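Slow hands make better teachers

I have spent a good part of this winter being a puppeteer. Two small robot arms are clamped to a table, and I sit behind them holding a second pair, and whatever my pair does, the other pair does a split second later. You pick up a screwdriver through them and put it somewhere sensible. Then you do it again. The idea is that after enough of this the arms will have a go on their own, using what they saw me do.

I came to it from nineteen years of bench work, fixing pumps and small motors, so I have opinions about tools and where they live. I did not expect to have opinions about teaching robots, but here we are, and mine is this: we're doing too much of it too fast, and the people doing it aren't being asked what they know.

The numbers game

When I started at Raudsepp, the target on the whiteboard was 60 demonstrations per shift. A demonstration is one full go at the task, from arms at rest to arms at rest. Sixty sounds easy until you've tried getting a hex key off a flat surface with two fingers that can't feel anything. You can't feel anything either, by the way. The handles in your hands go where you push them, and when the real gripper bumps the table you hear about it before you see it.

So people hurry. I hurried! You learn that you can nudge a wrench against the side of the tray and sort of scoop it, and it saves a few seconds, and by mid-afternoon every second one of your goes has a scoop in it. Then Justinas Strazds, who has the desk next to mine, trains on the lot and his arm scoops at everything, including things that are nowhere near the side of the tray. It was shoving pliers along the table like a kid with a toy car. Fair enough too, it was only copying me.

I don't blame the arm for that, and I don't blame Justinas. I blame the whiteboard. If you count goes, you get goes.

A tray of tools is harder than it looks

Outsiders always want to know when the robots will do something hard, like cook a roast. I reckon a messy tool tray is plenty hard enough. Tools are shiny, they lie across each other, and half of them are the same colour as the thing they're lying in. A dark handle in a black tray is a rotten thing to pick out, even for me, and I've got good glasses.

We use a shallow black tray with low walls on a brown wooden table. I like having pliers and a wrench in there together, with a strip of driver bits across the middle for nuisance value. Anything you want tends to be under something you don't want, and that's where the decisions are. Do you lift the strip off first? Do you drag the pliers out by the handle and hope? A person with a trade behind them does this without thinking, and I'd say that bit of not-thinking is what we're being paid to hand over.

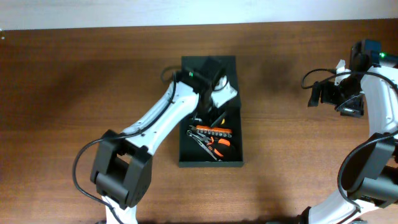 What the hands know

Take the pliers. If I reach into a drawer for pliers I grab them near the joint, where they balance, and my other hand has already started shifting whatever's on top. New operators go for the end of one handle every time. It's the part that sticks out and it's orange, so of course they do. Then the heavy end swings, the grip slips, and down they go.

Both ways get recorded. Both can count as a success if the pliers land where they're meant to. On the old sheet there was no box for "got away with it", and I asked for one. Kęstutis Pärn, who runs our floor, added it the same afternoon, bless him, and for a fortnight we ticked it truthfully. A fair few of my own went in there. It wasn't flattering, but it was the first time the sheet said anything I'd have told an apprentice.

I taught two apprentices in my old job. I never once showed them something sixty times in a shift. I'd show it slowly, then let them try, and I'd stand there with my arms folded until they got stuck, and the useful part was always the getting stuck. We can do a version of that here. You let the arms run, you wait for the wobble, and you take over from there and show the way out. It's slow and it plays havoc with the daily count, and the days I've been allowed to work that way are the days I've gone home thinking I did something.

The case for the other side

Now, plenty of clever people disagree with me. A bloke who came through from Clovetti told me, quite kindly, that my fussing over technique is a hobby. His view is that if you collect enough from enough different people, the bad habits wash out. He may be right for a very big pile. We haven't got a very big pile. We've got one room, a handful of operators, and my scoop turning up everywhere.

He also said that a tradesman's way isn't always best for a gripper, and there I had to give him the point. I have five fingers and a palm. The arm has two jaws. Some of my favourite moves are no use to it at all, and I've had to work out new ones. One of the youngest operators taught me to come at a wrench with one arm pinning and the other lifting, which I'd have laughed at on a real bench, and I use it all the time now.

What I'd change

I'd take the number off the whiteboard, or at least put a second one beside it for goes you'd be happy to have copied. I did 21 of those in one shift in July and I was prouder of that than any full sixty.

I'd give operators a say in what gets thrown out. At the moment that's decided by someone watching clips at double speed, and you can't see a lucky grab at double speed.

And I'd pay for a proper chair. My shoulders are killing me by three o'clock, and if you look at my goes from after three, you can tell.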